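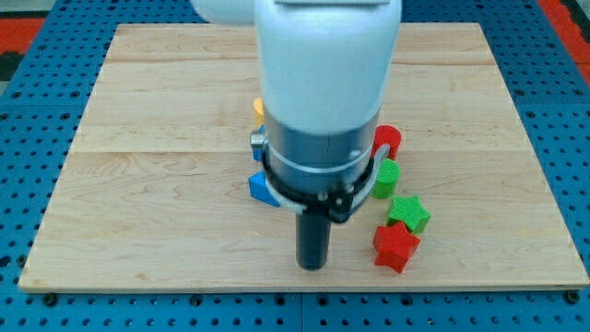

Der schwarze Finger kurz über dem Brett, rechts davon der rote Stern. Vorführplatz Chala, Tag der offenen Tür bei Ploltell.

Chala von Ploltell: Viel Arm für ein bisschen Schieben

Besucht am 28. Mai 2024, Werkstatthalle in Wendville

Ploltell hatte zum Tag der offenen Tür geladen, und in der Einladung stand der Satz, Chala bringe »das Verstehen an den Arbeitsplatz«. Bei solchen Sätzen werde ich misstrauisch. Ich bin trotzdem 127 Kilometer gefahren, weil ich für unsere Lehrwerkstatt seit Januar nach einer Station suche, an der Auszubildende lernende Steuerungen ausprobieren können, ohne dass gleich eine ganze Fertigungszelle stillsteht. Chala soll genau so eine Station sein. Was man kauft, ist der Aufsatz mit Finger, das Brett, die Formteile und die Software, die Vurkska heißt. Den Roboterarm muss man schon haben oder gesondert bestellen.

Die Aufgabe ist schnell erzählt. Auf einem hellen Holzbrett liegen bunte Klötze aus dem 3D-Drucker, Zylinder, Sterne, ein Dreiecksprisma. Der Arm trägt unten einen schwarzen Stab mit rundem Ende und schiebt die Teile damit herum. Am Bildschirm tippt jemand ein, was passieren soll: roter Stern nach links, grüner Zylinder zum blauen Dreieck. Gegriffen wird nichts, gehoben auch nichts. Wer beim Wort Greifer an zwei Backen denkt, die etwas festhalten, ist bei Chala falsch, und ich finde, im Prospekt müsste das deutlicher stehen. Dort ist durchgehend von »Manipulation« die Rede.

Die Vorführung

Angesetzt war eine halbe Stunde, gezeigt wurden 26 Minuten, wenn man den Neustart der Software mitrechnet. Den Anfang machte ein einfacher Befehl, und der klappte. Der Arm fuhr hinter einen Stern, senkte den Stab ab und schob. Das sah ruhig aus, fast ein wenig zögerlich. Alle paar Zentimeter hielt er an, korrigierte und schob weiter. Eine Besucherin neben mir fragte, ob er nachdenke. Die Antwort des Vorführenden lautete, die Software rechne die nächste Bewegung aus dem aktuellen Kamerabild, und dafür brauche sie eben einen Moment. Gut, das verstehe ich. Nur hatte man uns vorher erzählt, das Ganze laufe »flüssig«.

Danach durfte das Publikum Befehle vorschlagen, und von da an wurde es interessant. Farben kann Vurkska. Formen kann es meistens. Richtungen kann es auch, solange man vom Platz des Vorführenden aus denkt; wer gegenüber steht und »rechts« ruft, bekommt das andere Rechts. Für eine Lehrwerkstatt, in der immer eine halbe Gruppe auf der falschen Seite steht, ist das kein Nebenthema. Auf Nachfrage hieß es, man könne die Blickrichtung umstellen. Wo, wollte man mir zeigen, der Menüpunkt war in der vorgeführten Version dann aber ausgegraut.

Ein Herr aus der zweiten Reihe bat darum, die roten Teile zusammenzuschieben. Der Arm begann beim Zylinder, kippte ihn um, und der Zylinder rollte davon. Man muss fair sein: So etwas passiert mir mit einem Bleistift auch. Mich störte die Reaktion. Die Software behandelte den liegenden Zylinder weiter wie einen stehenden und fuhr so lange neben ihm her, bis der Vorführende auf Pause drückte, ihn mit der Hand aufstellte und sagte, das sei »ein seltener Randfall«. Bei Zylindern, die man von der Seite anstößt, halte ich Umfallen für den Normalfall. Ein Wurf Auszubildender wird diesen Randfall am ersten Vormittag finden und den Rest der Woche daran seine Freude haben.

Was gut ist

Der Aufbau gefällt mir. Das Brett liegt auf einer blauen Lochplatte aus Metall, und mit so einem Raster kann jede Werkstatt etwas anfangen. Man kann Anschläge setzen, man kann den Platz umbauen, und wenn das Projekt nach einem Jahr einschläft, bleibt eine brauchbare Platte übrig. Das Brett selbst ist schönes, helles Holz mit lebhafter Maserung. Ob Maserung unter einem System klug ist, das nach Bildern arbeitet, habe ich gefragt. Die Antwort: Gerade das sei Absicht, damit die Software nicht nur auf einfarbigem Grund funktioniere. Das klingt vernünftig, und ich konnte es an dem Tag nicht widerlegen. Ein zweites Brett zum Vergleich gab es allerdings nicht.

Auch die gedruckten Formteile finde ich richtig gewählt. Man sieht die Drucklinien, die Oberflächen sind fein gerillt, und wenn ein Stern verloren geht, druckt man ihn nach. Ploltell gibt die Druckdaten mit heraus, ohne Aufpreis. Ich habe schon Lehrmittel gekauft, bei denen ein einzelnes Ersatzklötzchen so viel kostete wie ein Mittagessen samt Nachtisch, insofern ein ehrliches Plus. Man darf laut Unterlagen sogar eigene Formen anlernen. Gezeigt wurde das nicht. Es dauere »eine Nacht«, sagte man, und ein Tag der offenen Tür hat nun einmal keine.

Gelungen ist außerdem, dass die Bewegungen mitgeschrieben werden. Man kann sich hinterher am Bildschirm ansehen, wohin der Finger wollte und wohin das Teil gerutscht ist. Für den Unterricht ist das fast mehr wert als die Vorführung selbst. Leider liegen die Aufzeichnungen in einem eigenen Format von Vurkska. Einen Export in eine gewöhnliche Tabelle soll es geben, im Laufe des Jahres. Ich schreibe solche Zusagen inzwischen mit Bleistift auf.

Was mich stört

Zuerst der Preis. 3.553 Euro netto für Aufsatz, Brett, Teilesatz und eine Softwarelizenz, ohne Arm, ohne Rechner, ohne Lochplatte. Dazu kommen rund 180 Euro im Jahr für die Pflege der Software, und ohne Pflege gibt es keine neuen Modelle. Für eine Hochschule mag das Kleingeld sein. Bei uns konkurriert die Anschaffung mit Messmitteln, die jeden Tag benutzt werden. Einen Stab an einem Flansch kann ich drehen lassen, ein Brett kann ich leimen, bezahlen würde ich also im Kern Vurkska. Und die Software war der Teil, der neu gestartet werden musste.

Dann die Mechanik am Finger. Er ist glatt und unten gerundet, was die Teile schont, und er sitzt in einer kantigen Halterung mit mehreren kleinen Schrauben. Ich hätte gern gewusst, was passiert, wenn ein Azubi den Arm von Hand zu tief führt. Gibt der Stab nach, bricht er, drückt er eine Delle ins Brett? »Der Arm schaltet vorher ab«, hieß es. Das mag sein, nur hängt das am Arm und an seinen Einstellungen, und den Arm liefert Ploltell in diesem Paket ja gerade nicht mit. Eine Sollbruchstelle oder eine Feder wäre mir lieber. Ein Ersatzfinger gehört zum Lieferumfang, immerhin.

Das Verdecken ist ein weiterer Punkt. Ein Arm mit so dickem Gehäuse, der von oben kommt, steht sich und allen anderen im Weg. Je nach Standort sieht man als Zuschauer die Hälfte der Teile nicht, und ich stand gut. Wie die Software damit umgeht, wurde mir mit dem Satz beantwortet, sie »merke sich« die Positionen. Beim umgefallenen Zylinder hatte sie sich offenkundig die falsche gemerkt.

Und schließlich die Sprache. Vurkska versteht laut Prospekt Deutsch. Vorgeführt wurde überwiegend auf Englisch, die deutschen Zurufe hat der Vorführende beim Tippen stillschweigend übersetzt. Als ich darum bat, meinen Satz wörtlich einzugeben (»Schieb den grünen Stern neben den roten«), ging es beim zweiten Anlauf. Beim ersten fuhr der Arm zum grünen Zylinder. Ein Fehler, den man im Unterricht gut besprechen kann, das gebe ich zu. Aber dafür muss ich vorher wissen, dass er kommt.

Drumherum

Die Halle war ordentlich, der Kaffee dünn, die Parkplätze waren vor zehn Uhr weg. Wer zu einem der nächsten Termine fährt, sollte die erste Runde am Morgen nehmen und sich an die Seite stellen, auf der der Rechner steht. Dort kann man die Eingaben mitlesen und merkt, was wirklich getippt wird. Fragen wurden geduldig beantwortet, auch meine, und das waren nicht wenige. Einen Abschlussdruck mit Messerabatt gab es nicht, das rechne ich dem Haus an.

Mein Urteil

Für Leute, die an lernenden Steuerungen forschen und schon einen Arm stehen haben, kann Chala ein sauber gebauter Anfang sein. Für eine Lehrwerkstatt würde ich in dieser Fassung nicht bestellen. Ich habe um eine Leihstellung über vier Wochen gebeten, mit unserem eigenen Arm, unseren Leuten und ausschließlich deutschen Befehlen. Man will sich melden - bisher liegt eine freundliche Eingangsbestätigung vor.

Hardware: gut
Software: ausreichend, mit Luft nach oben
Vorführung: unterhaltsam, stellenweise geschönt
Preis: zu hoch für das, was ich gesehen habe

Sollte die Leihstellung zustande kommen, trage ich die Ergebnisse an dieser Stelle nach, inklusive Zylinder.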